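Borcombe library opens its doors to virtual reality

Borcombe Library starts free headset afternoons on 1st May, and the first sessions are already filling up fast! Visitors can wander through a coral reef, a rainforest canopy or the old Zinchenko glassworks, rebuilt in 3D from 116 archive photos.

The glassworks tour is the real treat - local studio Jera spent the winter getting the furnace hall right, down to the sound of the shift bell. It runs for 20 minutes and needs no gaming know-how at all.
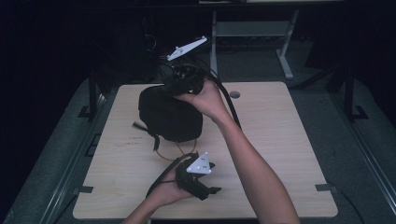
WHAT'S ON

Sessions are held upstairs in the Zamo Room, with 86 places on offer through the end of May. Book at the front desk or by phone. Children under 12 need an adult with them, and glasses are no problem.

Can't make it? A display of glassware from the works is on show downstairs all month - the green bottles are gorgeous.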